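Zornberg Bench Kit - printed arm and numbered target sheet for placement studies

14 shares
2 comments

The Zornberg Bench Kit is a small set of parts for groups who want to repeat the Plostow placement test, or run their own version of it, on an ordinary table. It contains a printed arm, a clamp bracket, cubes, a pack of target sheets and the scoring files. You supply the table, a computer and a camera of your choice.

What the test measures

The Plostow test asks a simple question: if an arm has learned to put a cube on some numbered squares, can it put the cube on a square it has never been shown? The sheet is a three-by-three grid with one numeral per cell. During training some cells are held back. During testing the arm is asked for every cell, including the ones held back, and the two groups are scored separately.

A trial counts as a success if the cube comes to rest with its whole base inside the right cell. Touching the line is scored as a miss. A cube that is dropped and happens to roll into the right cell is also a miss, and the score sheet has a separate column for it.

We chose printed numerals over coloured squares after the first round of work. With colours, the trained policy could reach a fair score by matching a patch of colour and ignoring the layout. With numerals in the same black ink it has to use the position of the cell or read the digit, and the held-out score tells you a good deal about how well it does either.

What we found

The reference set is called Stestunlow and holds 4,000 demonstrations, all recorded by hand guidance on this arm. Policies trained on the full set and on a cut-down set of 500 were compared on the same sheet. On cells seen in training the gap between them was small. On held-out cells the smaller set fell away badly, and most of its misses landed in a neighbouring cell that had been part of training.

Adding more demonstrations of the same cells did little for this. Moving the starting point of the cube between demonstrations helped a good deal more, and that is now how we suggest you record your own data. The Yeoh method, where the sheet is turned between batches, gave the best held-out score of anything we tried - though it also took the longest to train and was the most upset by a change in lighting.

We have not tested the method on larger grids. Groups who have done so are welcome to send us their logs.

Setting up

Clamp the base to the near edge of the table and tighten it until the arm does not shift when you push the upper link by hand. Lay the sheet flat within reach of the gripper and tape down the corners. Check that the fingers can reach the far row with the gripper still pointing downwards. If they cannot, move the sheet closer and run the calibration file again.

The sheet may face either way, but it must face the same way in the recordings and the config file. A sheet entered the wrong way round is the most common cause of a very low first score.
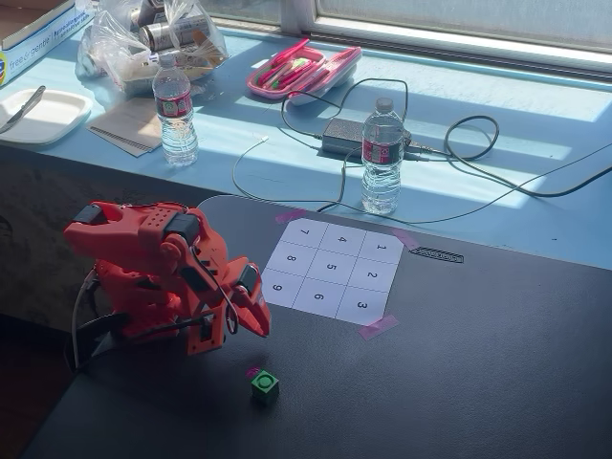 Start with the cube off the grid and leave enough room for the fingers to close on it without brushing the paper. Mark the starting point on the table if you want to repeat a trial exactly. Daylight is fine for recording, but strong sun that moves across the cells will change your results between morning and afternoon, so note the time of day with each batch.

In the box

Printed arm, assembled, with servos fitted
Clamp and base bracket
5 cubes
Pack of target sheets
Download code for the scoring files and the Stestunlow set

Spare fingers and servos are sold separately. The print files come with the download if you would sooner make your own. Orders placed now will be sent out in March.

Share this page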